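Ivutbridge robotics club takes its arm into the simulator

June 21, 2021

What a season for the Ivutbridge robotics club! Students have now logged 714 practice runs in simulation with the two-fingered arm they plan to enter in the Boateng Cup this December, and 34 of them came in a single afternoon.

Each run starts in a virtual workspace the students built themselves (wood grain and all), and the club's control program, Fusik, has to bring the fingers in to the edge of a plank. Getting the approach angle right took weeks, and there was plenty of cheering when the new code went in.

The club meets again after the break and new members are very welcome, no coding needed.

The gray fingertips down by the plank's left edge, in the simulator:

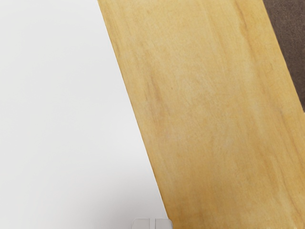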